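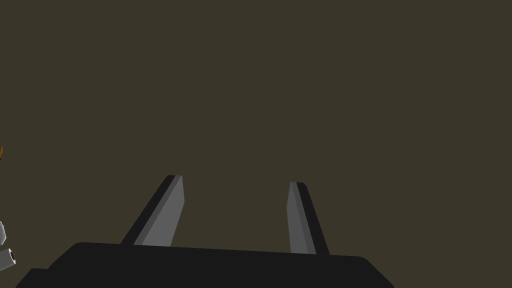
I've wanted a machine to clear my kitchen counter for as long as I've had a kitchen counter. So every few months I check how close we are. This time I spent an evening with Poltden, the simulator the Siterance people put out in January, which lets you watch a gripper work through household chores on your own computer.

The chore I picked was tidying. Pick a thing up, carry it somewhere, let go. My old Baird vacuum can't do any of that, and it cost me almost 80 dollars in brushes last year.

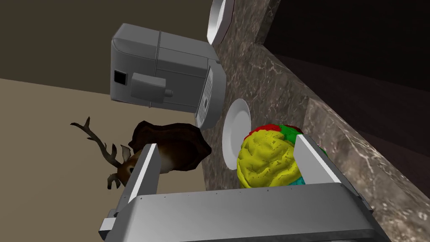 3 min read

The simulated kitchen has a marble countertop with white plates on it, and a deer head on the wall. The object for my run was a model of a brain in yellow, red and green. It's a fair test, all folds and lumps, and a gripper with two stiff fingers has to get hold of it somewhere.

I ran the chore 2,000 times overnight and it finished 1,161 of them. That's better than I expected and still not something I'd let near my dishes. Most of the failures were drops - the fingers closed a little off center and the thing rolled out. A few times it set the object down on a plate and called that done.

Kalach, the other simulator I tried, did worse on the same kind of job, but it was easier to install.

So, can they do chores yet? Some, slowly, if you don't mind picking up after them. I'd pay for one that only did plates. I'll look again in the fall, and until then I'm wiping the counter myself.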